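Notes from the November meeting of the Furau Songwriters' Circle, 11/19/24

Hi all! I said I'd take the minutes again, so these are them, typed up from four pages of scribble. If I've got you saying something you didn't say, write to me and I'll fix it before the next one goes out. We started late (the parking, as usual) and I've skipped the part before we started, which was mostly people talking about the Pivora record. More on that under item 4, because of course it came up again.

**1. Last month's minutes**

Approved with one change. I'd written that the single was getting a "full band" video and it's a lyric video. My mistake. It has been a lyric video all along and I must have gotten carried away.

**2. The single**

The big one! "Nilutach" is mixed and mastered and we listened to it all the way through, twice, on the good speakers. I loved it. I was on the fence about the second verse back when it was a demo, and I'm completely off the fence now, the harmonies come in under the last two lines and it just opens up. There was a short argument over whether the fade is too long. A few people wanted a hard stop after the last chorus, a few wanted it left alone, and we took a show of hands and left it alone.

The title stays as one word, with the capital N and nothing else capitalized. Please use it that way everywhere, including in your own posts.

Credits: everyone who sang on the group vocal gets listed, in alphabetical order. I'm collecting the spellings. If you go by a stage name, tell me which one you want, and tell me only one.

**3. The video**

We watched the rough cut. It's pretty! The words are handwritten and they drift up the screen as they're sung, over slow footage of the river at night. Comments from the room:

- The text in the bridge goes by too fast to read, and at least one line is gone before it's sung
- "Loose" is spelled "lose" in verse one
- The Furau logo at the end stays up for 5 seconds and could be shorter
- Please more river

I wrote all of that down and it has been sent along. We didn't vote on anything here since it's a rough cut, but the feeling was that it's close. I'd personally watch it with the sound off, and I mean that as a compliment.

Somebody asked if we could pay for a bigger edit with extra shots. The video budget is $400 and we've spent $349 of it, so no, not unless the extra shots are very cheap. I did suggest filming the river ourselves on our phones and got some looks.
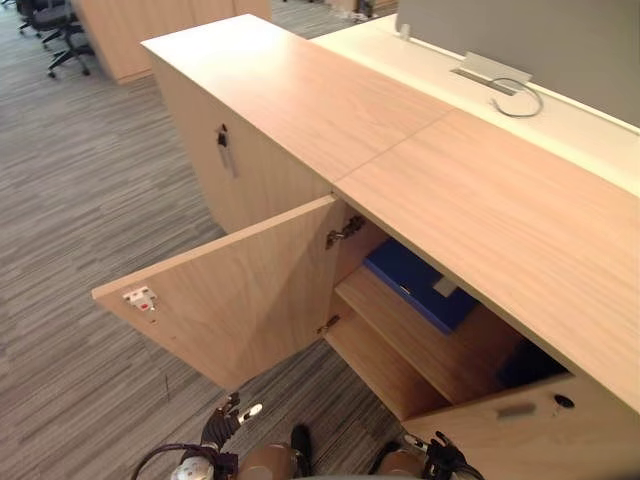 *Minutes by the circle secretary | Furau Songwriters' Circle | Filed under: Meetings, Releases*

**4. The Pivora record**

This wasn't on the agenda, but it took up long enough that I think it counts as an item. For anyone who missed the chatter, Pivora's new album has a song on it with a chorus that a few of our members feel is very close to one we workshopped in the spring. We played them side by side.

My own two cents, and I said this in the room so I'll say it in the minutes too: they share four notes and a mood. That's it. The chords go somewhere else, the words have nothing in common, and I could name a dozen older songs that do the same climb. Others heard it differently and I want that noted. We agreed that no one is going to post anything about it under the circle's name. What you say on your own page is up to you, but sleep on it first.

It's a really good album, by the way. Track six especially.

**5. Release night at Olszewski Hall**

We have the small room at Olszewski Hall for the release night, confirmed. The video plays first, then 3 live sets, then the video again for whoever came late. The sets are fifteen minutes each and that includes tuning, so please tune before you walk up. I went over last time and I'm sorry, I got excited.

We talked for a while about the order. The plan is quiet to loud, with the group vocal piece closing the night. Two of the acts would both like the middle spot, and they're going to work it out between themselves and let me know.

Things we still need:

- A projector cable long enough to reach from the back wall
- Someone on the door for the first hour
- A music stand that doesn't sink
- A poster (see below)

The hall has its own sound person and they've asked for a list of what we're plugging in. I'll send a form around. Fill it in even if the answer is "one guitar."

**6. Poster**

We had two designs on the table. One is a dark blue with the handwriting from the video, the other is a big photo of a microphone. I liked the blue one - a lot - and so did most of the room, so we're going with blue. The microphone is a nice photo but we've had a microphone on our last two posters and it's starting to look like the same night over and over. The date needs to be larger. The hall's name was missing a z and that's been fixed.

**7. Any other business**

The open critique sessions have been running long, and the songs near the end of the list are getting a tired room. We're going to try drawing the order out of a hat. I put in a plea for a break halfway through as well and it passed!

A member asked whether covers are allowed at critique. Yes, if you've rearranged it enough that there's something to talk about.

There was also a question about whether we should start on a second single now or wait to see how this one lands. I'm for starting now, while everyone's in the habit of showing up. We ran out of time, so it goes to the top of the next agenda. Bring something you've half finished, even if it's only a verse and some humming.

**To do**

- Me: collect credit spellings, send the equipment form, book the room for next month
- Video group: fix the bridge timing and the typo, trim the logo
- Poster group: bigger date, then send it to print
- Everyone: learn your part for the closing piece, please, including the oohs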